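Print this page
E-mail this page

Support ticket: Lellora gripper kit, wrist camera picture soft in fast moves, grip force too high on small cartons
Product: Lellora two-finger kit with wrist camera
Bought through: Sitley
Status: open, waiting for supplier
Last updated: December, 16:40

First message

Good morning. We have the Lellora kit on trial and must decide soon if we keep it. The kit is mounted on our own arm and runs with the Ciken control software, version as delivered. I have read the manual and the page of known faults before writing, and I did not find our two problems there, so I open this ticket. I will try to describe everything in the order I noticed it.

Problem one. When the arm travels at the normal speed from the start position to the tray, the picture from the wrist camera is soft. The object detection then loses small things, or gives a position which is wrong by a few millimetres. When the arm stops, the position is good again. In slow mode we do not see the fault, but slow mode is too slow for our use.

Problem two. The grip force is set in the software on a scale. With the default value of 425 the fingers close too hard on light packages. If I go down to 300 the packages are fine, but then smooth plastic toys slip. I would like to have one value for both, or a way to change the value for each object.

What I tried already:
– cleaned the camera glass with a dry cloth
– took out the camera cable and put it in again at both ends
– restarted the controller two times
– changed the exposure from automatic to fixed, value 9, with the room lights fully on
– ran the finger calibration again with no object between the fingers

The fixed exposure helped a little. The rest changed nothing that I can measure.

Reply from support

Thank you for the clear message. Please send us pictures from the wrist camera, taken with your usual objects, and tell us which of them you consider good. Please also tell us if the finger pads are the original ones. We ask you not to open the camera housing during the trial period.

Second message

The fingers are as delivered, we changed nothing on them. The camera housing is closed. Wrist camera pictures follow.

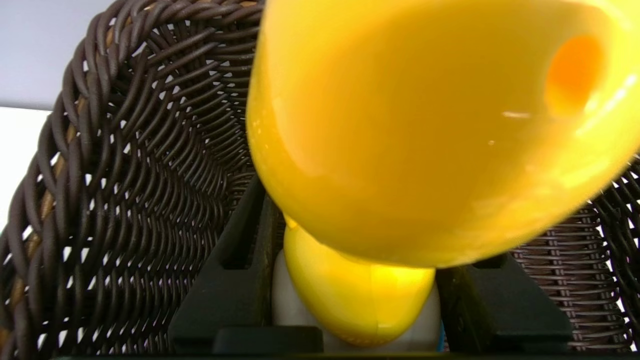
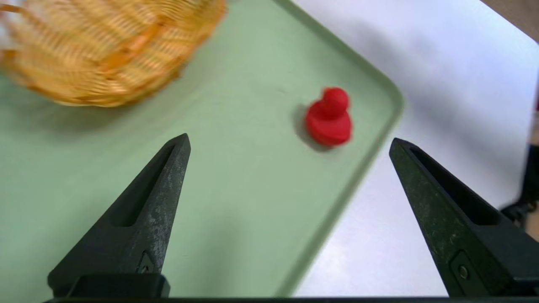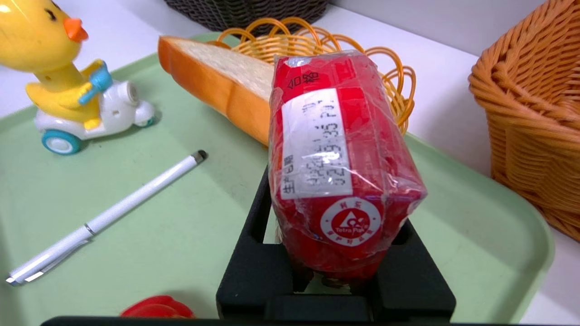
Speed of the arm is for me the first question, and I would like an answer on it before we discuss the force. I understand that every camera gets some blur when it moves, but the data sheet from Lellora promises detection "during travel" and we bought the trial on this sentence. In the picture with the small red duck on the green tray, the duck and the wicker basket are both blurred, the basket so much that the strands become stripes, while the screws on the fingers can still be seen. From this I conclude that the focus at the fingers is not bad, and that the exposure time is still too long. The picture with the red carton is the one I consider good: the weave of the orange basket can be recognised, and a part of the black printing on the package too. If the camera could give me this quality during travel, I would close problem one myself.

For the force I can add one thing. The carton is wrapped in thin clear film, and this film has wrinkles and reflections. Is it possible that the software takes a reflection for the edge of the object and closes further than it should? I ask it only as a question, I have no proof. The yellow plastic in the basket is glossy also, and there the edge detection is not stable with us either.

Reply from support

Thank you, this is useful. For the blur, please open Camera, then Advanced, and switch off "Smooth picture". This option is on by default and it limits the shortest exposure, also when you choose a fixed value. After this please set the exposure again.

For the force, the Ciken software can keep a separate value for each object class, but the menu is hidden in the trial licence. We have asked Guerra, who manages the licences, to open it for you. You will receive a new licence file by e-mail.

On the reflections, we cannot confirm it yet. The closing movement should use only the finger sensors and not the camera. We have passed your question to the developers.

Third message

"Smooth picture" is now off. The exposure was set again to the same value. At normal speed the picture is clearly sharper, although darker, and detection of small objects during travel works in most runs. I would not say in all runs. With more light over the table it may improve further, and we will try this.

The licence file has not come yet. Please check if it was sent to the right address – our old address still appears in the Sitley customer list. I also suggest to write in the manual that "Smooth picture" limits the exposure. We lost almost a day on it.

Please leave the ticket open until the force is solved.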